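Papier kraft et ruban bleu : la table quadrillée, poste par poste

Matériel et ateliers
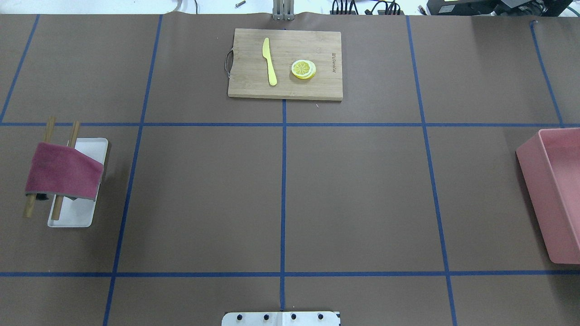
Le marquage au sol des ateliers a ses normes et ses couleurs. Le marquage des tables, lui, se fait le plus souvent au jugé, avec ce qui traîne dans le tiroir. Chez Josen, bureau d'études installé à Pirkville et spécialisé dans les jeux d'imitation, la méthode a fini par être couchée sur deux pages : papier kraft en fond, ruban de masquage bleu en lignes, une case par fonction. Kurniawati Rondonuwu, qui en a rédigé la version actuelle, l'applique aux séances de dînette comme au tri des pièces avant mise en boîte.

Le fond d'abord. Le kraft est tendu à sec, sans colle, et rabattu sous le plateau. Un papier trop fin gondole dès que l'air change d'humidité, ce qui arrive chaque année en octobre avec la remise en route du chauffage. Le brun présente deux avantages pratiques : il ne renvoie pas l'éclairage du plafond, et les accessoires jaunes, rouges ou blancs s'y détachent bien. Le blanc a été essayé puis abandonné, car les plateaux en plastique de même teinte s'y perdaient.

Vient ensuite le ruban. Quatre lignes en longueur, deux en travers, soit 9 grandes cases complètes, plus des cases partielles sur les côtés, qui servent de dégagement. Les lignes longues se posent en premier, d'un seul tenant. Un ruban raccordé au milieu se soulève au point de recouvrement, et c'est là que les manches et les torchons accrochent. Les traverses passent par-dessus, pressées à l'ongle aux croisements. On n'étire jamais le ruban pendant la pose : il se rétracte dans les heures qui suivent et fronce le papier.

Le ruban de peintre ordinaire suffit. Les versions à forte adhérence arrachent la surface du kraft au retrait et obligent à changer toute la feuille. Vilela fournit l'atelier en rouleaux de largeur moyenne ; un ruban plus étroit se lit mal quand la table est chargée.

L'affectation des cases suit l'ordre du geste. La planche à découper occupe la case centrale du haut. Celle qui sert actuellement est un modèle rectangulaire en bambou, muni d'une anse en fil métallique foncé sur un petit côté. L'anse reste tournée vers la gauche, côté rangement, pour que la planche parte d'une seule traction. Le couteau de dînette, en plastique jaune, se pose dessus dans le sens de la profondeur, lame vers le fond. Les rondelles de citron s'empilent à sa droite.

L'empilage appelle une remarque. Les rondelles factices glissent, et la dernière se décale presque toujours un peu. La consigne précédente imposait une pile parfaitement alignée. Elle a été retirée : un léger décalage facilite la prise de la rondelle supérieure et n'a aucune conséquence sur la suite.

Le côté gauche revient au textile. Un plateau rectangulaire en plastique blanc y est placé dans le sens vertical, à cheval sur deux lignes, avec une serviette bordeaux pliée par-dessus. Quang Lương, responsable des essais chez Vumness, conteste ce choix. « Un objet à cheval sur une ligne n'a pas d'adresse. Soit on agrandit la case, soit on réduit le plateau. » Rondonuwu répond que la grille répartit les fonctions et n'a jamais prétendu dicter l'encombrement. Le plateau est plus grand que prévu, le dégagement latéral existe, on s'en sert.

Reste l'entretien. Le ruban se retire à angle faible, lentement, en commençant par les traverses. La feuille de kraft est remplacée dès qu'un pli traverse une case de travail. Le registre de Josen totalise 400 poses depuis l'adoption de la grille, et la cause de remplacement la plus fréquente y est le bord avant, usé par les avant-bras. Une bande de kraft doublée à cet endroit est à l'essai.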